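Reviews > Home Office > Desks > Panum Sit-Stand Desk

I've had the Panum for seven months now, and I still get a little kick out of it every morning! I went in expecting to miss my old Gernon, a lovely thing to look at but one fixed height, and my shoulders hated it by lunchtime. The Panum goes up and down on a pair of motors that are quieter than my kettle – I can raise it in the middle of a call and no one asks what the noise is.

Putting it together took me 2 hours, mostly because I attached one foot backward (the arrows on the sheet are tiny). The top arrived without a scratch, packed in thick cardboard I'm still using in the garden. It holds 135 pounds according to the label, and I've never come close.

The wobble is the thing everyone asks about. At sitting height there's none. All the way up, if you type hard, a full mug will ripple a bit. The Virby I tried at the store on a Tuesday was worse, and it cost $125 more.

Gripes? The cable tray is too shallow for a big power strip, and the memory buttons beep. I'd love a way to turn the beep off. Still, I'd buy this desk again tomorrow, and I'm already eyeing the narrow one for the spare room.

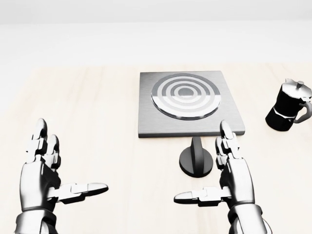 Ruggiero_fan wrote that the beep does go away if you hold the up and down buttons together until the display blinks, and that a deeper tray from another brand fit hers with the same screws.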